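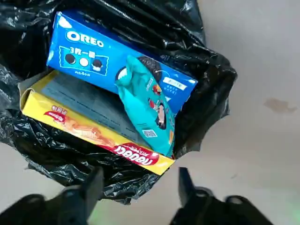 Page last changed: January, for Clokus arm software 2.40

6. When the gripper catches the bag

I had this fault more than any other while setting up the unpacking job, so it gets a section of its own. The arm goes down for a snack packet, the fingers close, and a fold of black plastic comes up with it. Then the wrist stalls and the screen shows fault 293 (snag) or, if you're unlucky, 524 (finger overload).

CAUTION: Don't tug the bag while the fingers are powered. They can close again without warning — mine did, and it hurt.

1. Press the red stop button and wait for the wrist light to go out.

2. Hold up whatever is in the grip with your free hand. Cartons drop the moment the fingers let go.

3. Turn the release knob on the wrist until the fingers part, then ease the plastic out sideways. Check behind both fingertips for torn bits.

4. Roll the mouth of the bag right back so the packets sit clear of it. Shiny creases fool the Mimby depth camera, and so do foil packets like the teal one lying across the Oreo box.

5. On the Grip page, drop the closing force to 40 and save.

6. Release the stop button, clear the fault and run a single pick at slow speed. Keep your hands out!

Note: 293 clears from the screen. 524 needs a full restart, and if it comes back straight away, go to section 9 and check the finger belt.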